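The library at Hilby should keep its stairs

Hilby council wants to pull out the main staircase of its public library and put a glazed atrium where it stands. The plan has been on display in the foyer since September and the comment period is nearly over. I went through the drawings twice. I think the council should leave the stairs alone and spend the money on the roof, the lifts and the toilets.

The building went up as a civic hall and was turned into a library later. Its outside is nothing special. The brick is ordinary, the windows are too small on the north side, and the entrance canopy was bolted on during some later round of works and has never suited it. The staircase is the one part where the architect was given room to do something. It rises in a single wide flight, turns at a landing deep enough for a bench, and splits in two. The treads are low. An older person can climb it without stopping and a child can climb it without being told to hold on.

The new scheme replaces this with a void four storeys high and a narrow steel stair against the back wall. The designers say it will bring daylight into the middle of the building, and it will. It will also take 182 square metres of floor out of use. A library that already keeps part of its local history collection in a shed off site can't spare that.

I have used two buildings with atriums of this kind. The Trudska centre has one and so does the old Vudmont mill, which was converted to offices and a gallery. Both photograph well. At Trudska the reading tables on the ground floor were moved after the first winter because the cold air came down on people's necks. At Vudmont you can hear a phone ring on any floor from any other floor. The staff there have put up felt panels, which helps a bit and covers most of the view the atrium was built to provide.

These are known problems and an engineer will say they can be dealt with by better glass, better heating and more absorbent linings. I accept that. Each of those costs money, and they are the items that get trimmed when a tender comes in high. The void stays because it is on the cover of the brochure.

There is a wider habit behind this. When a council upgrades a public building it wants something people will notice on opening day. Repairs don't do that. The Hilby roof leaks over the periodicals, and there is a bucket there most months of the year. One of the two lifts is out of service so often that the sign for it has been laminated. Fixing those would change more people's visits than any amount of glass, and there would be no ribbon to cut.

The council's own survey bears this out, if you read past the summary. It had 1,626 responses. The summary says residents support "a brighter, more open library". The question they were asked was whether they would like the library to be brighter and more open, and you would have to be fairly contrary to say no. The free comments are in an appendix. The words that come up are lifts, toilets, seats, warmth and opening hours.

I don't want every old staircase kept. Plenty are steep, dark and badly placed, and a building has to be able to change. The Ruangrit building lost its stair 11 years ago and is better for it, as the old one came out halfway through the children's area and had no landing at all. The test should be whether the thing still does its job. At Hilby it does. People meet on that landing. They sit on the bench to put their books in their bags. Students use the lower steps in exam season when the tables are full. 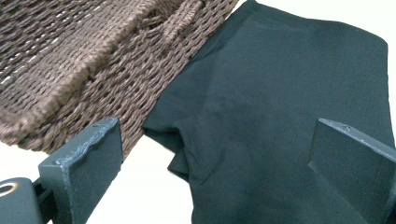

Reading the first version of this piece, one resident wrote to say I was being sentimental, that she uses a wheelchair and has never been up those stairs in her life, and that a grand flight in the middle of the building tells her each time which way she is expected to go. She would sooner have the space opened up and the lifts put front and centre.

I take the point about the lifts, and it is the strongest argument I have heard for changing the plan of the building. The scheme on display doesn't act on it, though. The lifts stay where they are, behind the returns desk, down a corridor. The steel stair is steeper than the present one. A second lift shaft beside the existing landing would do more for her, and there is room for it if the storage cupboards go.

The building has lasted 40 years as a library with very little spent on it. The council should withdraw the atrium, get a price for the roof and the lifts, and put that on display instead.

Recent opinion
Why the new bus shelters don't keep the rain off
Vudmont mill: was the conversion worth it?
Flat roofs and wet winters
What we lost with the Trudska arcade
Brick is not the enemy
Public benches need backs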